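Good habits for working next to a robot arm on the kitchen table

By Kimie Noguchi
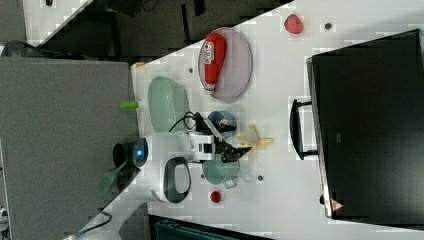 I help to keep the practice kitchen at Sirham in order, and many people ask me for our rules. They are not official. The maker's manual and the safety rules of your own workplace come first, and if my tips say something different, please follow the manual.

Before you switch on

Clear the table of everything which the arm does not need for the task. Things that you will use in 30 minutes can wait on a shelf.

Look at the cable. It should have enough slack for the longest reach of the arm, but it should not lie where the fingers will close. I move the arm slowly through the whole path one time and only watch the cable.

Turn handles of pans inward when a person will walk past. With an arm on the table you must also think about its side, so choose a direction where neither the elbow of the robot nor your own elbow will catch it.

Learn where the stop button is with your eyes closed. Ayman Abdel Hamid makes every new person do this on the first day, and I think he is right.

During the work

Keep your hands out of the reach area while the arm has power. If something falls, let it lie. Press stop, wait until the arm is still, and then pick it up.

Practice with toy food and empty bottles first. A squeeze bottle is more difficult than it looks, and with a full one you will be washing the wall. We use ketchup bottles filled with 290 grams of rice when we want real weight.

No hot liquids and no knives. For us this is a fixed rule until June, when we will discuss it again with Aslak Berge.

Ovens and microwaves stay unplugged if the task is only to open and close the door.

Cleaning

Wipe the table with a damp cloth, never a wet one, and dry any screw holes or other openings with a paper towel. Crumbs like to hide there.

Finger pads get greasy and then they slip. I clean them after every 5 tasks with mild soap on a cloth, with the power off. Do not spray anything on the joints or on a lens.

Write in the notebook what you changed, also small things like a new bottle or a moved tray. The next person starts from your page.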